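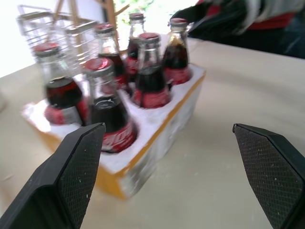 CONSUMER | FOOD & DRINK

Glass bottles are coming back to Kutcombe. The savings may not be.

By Zubaida Khokhar
Thursday, 7:15 a.m.
40 comments | 274 shares

Shoppers in Kutcombe will start paying a deposit on glass soda bottles in December, under a plan the town council says will cut trash and lower hauling costs. The council has been less clear about who gets the money when a bottle never comes back.

The program will be run by Triltik, a bottle-return company that already works in neighboring Stirau. Stores will add the deposit at the register. Customers get it back as a store voucher, good only at the shop where they return the bottle. There is no cash option in the draft contract, and the voucher expires after one season.

Cola and other soft drinks in glass are covered. Plastic bottles and cans, which make up most of what people here throw out, are left alone. The council's own staff report concedes this in a footnote.

Triltik says the Stirau program has been a success and points to 1732 households that signed up. Signing up takes a phone number. Asked how many of those households had returned a bottle, the company said it was "still working through the data." It has been working through the data since spring.

What is known is that Stirau expected to save 388 tons of hauling in the first year. The latest public figures don't say whether it did. They do show that the town renewed its regular trash contract at the same price, with no cut for lighter loads.

Noman Jadoon, who owns the Tarar corner market on the south side of Kutcombe, said he doesn't mind taking bottles back but wants to know where he is supposed to put them.

"They gave us a nice folder," Jadoon said. "I have one back room and it's full of stock. The folder doesn't say anything about a second back room."

Stores will receive a handling fee for each bottle, but the amount is blank in the copy of the contract released this week. A council spokesman said it would be filled in "before launch." He also said unclaimed deposits would go toward "program improvement," and did not say whether the town or Triltik would decide what that means.

A public hearing is planned ahead of the final vote. No room has been booked yet.

Filed under: Recycling, Prices, Town Council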